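How to clean out a kitchen drawer and keep it that way

Did this again in February, writing it down so I dont have to work it out a third time. Takes an evening if you stop to read old takeout menus. Don't stop to read them.

What you need

A trash bag, a box for giveaways, a damp cloth, dish soap, a tape measure, shelf liner (I use the Galter roll, any will do). Dividers come last. Do not buy dividers first. I did and they were 2 inches too long.

Step 1. Empty it

All of it, onto a towel on the counter. Pull the drawer right out if it lifts off the runners. Mine is a Boretow unit with little levers underneath, one up, one down. Took me ages to find them.

Crumbs go in the trash, then wipe with soapy water. Corners too. An old toothbrush gets the sticky bits.

Step 2. Sort

Four piles:
Use every week
Use a few times a year
Belongs in another room
Out

Be quick. If you have to pick a thing up twice it's probably pile two. Dead pens, mystery keys, dried out glue - out. Batteries go to the recycling drop-off, not the trash.

Step 3. Wood things

Spoons, spatulas, small boards. Wash by hand, dry with a towel, then leave standing up overnight. If they feel rough, a light rub with fine sandpaper, along the grain. Then food-safe mineral oil, thin coat, wipe off the extra in the morning. Anything cracked goes out, cracks hold food.
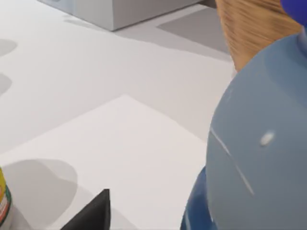

Step 4. Measure and line

Measure the inside, not the front. Width, depth, height with the drawer closed (things catch on the frame above, ask me how I know). Cut the liner a hair small so it lies flat. No glue needed.

Step 5. Dividers

Sastar makes the spring kind, adjustable, fine for wide drawers. Cut-down cereal boxes work too, and cost nothing. Long stuff at the back running side to side, weekly stuff up front.

Step 6. Put back

Pile one only. Pile two goes on a high shelf in a box with a lable. If the drawer sticks when you shut it, its still too full, take out more.

Keeping it up

Quick check when you change the dish sponge. Pull out whatever wandered in, shake the liner over the sink, done.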